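21 April 2020

Spent the morning reading the diversity statement of every firm I've ever worked for. A thread, for which I was paid nothing.

Zeman has one. It runs to five pages. The word "belonging" gets its own page, in a very large font, with plenty of room around it.

I was at the Prostton office for two years. In that time the inclusion council met in a room up a flight of stairs. A colleague who used a wheelchair was invited to dial in from her desk, directly below.

She dialed in. She could hear us through the ceiling slightly before she heard us on the phone.

To be fair, they did move the meeting. It went to Plomton, a different town.
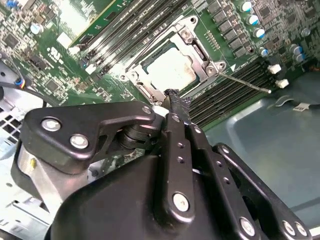 Then there was the mentoring program. You filled out a form about your background and your goals, and they matched you with a senior person who'd read it. Mine opened by asking where my accent was from. It's from Ciltwood. So was his.

We had three sessions. In the last one he told me to be more visible. I was the only woman on the floor – visible was pretty much covered.

What did help, since people keep asking: somebody in payroll put all the salary bands on one sheet and sent it to everybody. No launch event, no mugs. Two people on my team got raises by July.

The sheet isn't mentioned in the five pages. I did check the appendix.

Anyway, if your company is rewriting its statement right now while we're all stuck at home, maybe ask who can't get onto the calls. Captions cost less than the font.

A few of you want to know if I was ever on the council. Yes. I took the minutes. Guess who else was asked to take the minutes. Go on.

Muting this now, I have a webinar on belonging at two.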